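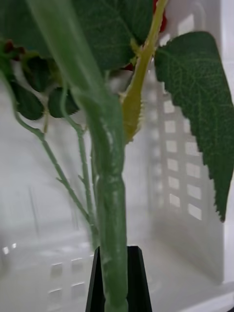 Clollia Wrist Kit
Handheld and arm-mounted demonstration recorder, by Sillurness

Teach a gripper to pick things up by picking things up. A person does the task, the kit records it, and your model gets the benefit of somebody else's patience.

The Clollia kit puts a small camera close behind a pair of black fingers, so every example is recorded from where the work happens. Clamp it to an arm and drive it by remote, or unclip it and carry it around by the handle. The recordings come out in the same format either way, which cost us most of October and a good deal of coffee.

Why the flowers

Every demo in this business begins with a cube. Cubes are lovely. They have flat sides, they stay where you put them, and your customers do not sell them.

Our standard practice set includes artificial flowers with thorny stems, side branches and serrated leaves that get between the camera and whatever you were hoping to see. Grip the thick stem low and half the plant comes along with it. Take a thin one by mistake and you have recorded a different lesson. Both kinds of take are useful, provided somebody labels them correctly, and the software will nag until they do.

The white crate is part of the set too. Its slotted walls give you real edges to stay clear of and leave the background plain enough that a new operator can tell stem from shadow. Once your model is comfortable there, move to a messier bin. It will be humbling, but you will have the numbers to show for it.

What a session looks like

Set the crate down, press record, reach, grip, lift, place, press stop. Mark the take as good, bad or odd. Do it again with the plant turned another way.

The "odd" button was added for Stella Kashindye, who ran our first long collection and objected to filing a perfectly good lift under "bad" when the plant had merely ended up upside down. Operators now use it more than we would like. We have left it in.

A full practice block is 100 takes. We suggest changing operators after each block. People develop habits, models copy them faithfully, and a model that always approaches from the left is a hard thing to explain to a customer.

In the box

Wrist camera with fixed mount
Black finger pair, tapered tips, plus one spare pair
Carrying handle with record and label buttons
4 artificial flower stems
White slotted crate
Falcão recording software, single-station license
Printed setup guide, shorter than the last one

Starter recordings

Each kit comes with access to the Zastwood set: 2,223 labeled takes of flower handling in the crate, of which 2,000 are marked good. The rest are bad or odd and we urge you not to throw them away. A model that has only seen success tends to be very confident about holding nothing.

You may train on the set, trim it or mix it with your own takes. Please don't resell it as yours. We know what our leaves look like.

Questions we get

Will it work with my arm?
If your wrist plate matches the drawing in the setup guide, yes. If it doesn't, we sell an adapter plate and will try not to sound pleased.

Can I use real flowers?
Yes – the recorder doesn't mind. Roses bruise, drop petals and cost money every week, so most labs start with the artificial ones.

Does it come with a trained model?
No. You get the recorder, the practice set and the starter recordings. The training is your department.

Are the fingers replaceable?
Two screws each. Keep the spare pair somewhere you'll remember, such as the drawer you're thinking of now.

Ordering

Kits are built to order. Write to the Sillurness sales desk with your arm model, the number of stations and a delivery address with a door that opens. Replacement fingers, extra stems and crates are sold separately.

Page last updated 2020-12-04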